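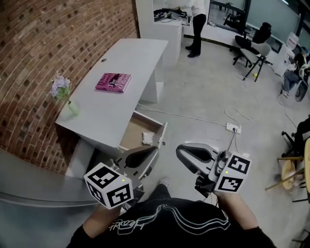 I've been testing the Butus tidying arm in my apartment for a month now, and I want to talk about drawers. The pitch from Vurkville, the company behind it, is that you can leave the small stuff to the machine and get on with your evening. Well, sort of! A desk like the white one with the pink paperback on top and its drawer pulled open is just the kind of job I bought it for. Book goes in, crumpled little packet comes out, drawer gets shut, and please leave the flowers in the glass vase alone.

The book it can do. It slides a paperback to the edge of the desk, pinches it and lowers it in, and the first time I watched that I clapped (my cat left the room). Drawers are shakier. It pulls them fine but pushes them a bit crooked, so mine sticks about a thumb's width short and the arm just sits there looking pleased with itself. Crumpled wrappers are worse. It squashes them flat and then can't get a grip on them.

Glass I won't let it near anymore. I lost one bud vase in the first week – a cheap one, but still.

I kept score because I'm like that. Out of 500 tries at putting one thing away, it managed 222 without me stepping in. My friend Sarmīte Org has the older Pollock and says hers is slower but closes drawers properly, so maybe that's a software thing. The support guy, Margus, told me an update is coming in January.

Would I pay around $4000 for it again? Not this year. If your hands hurt or bending is hard for you, I can see it earning its spot, and it's quiet enough to run during a movie. I'm keeping mine through the update and I'll try it on laundry next – socks only, to start with.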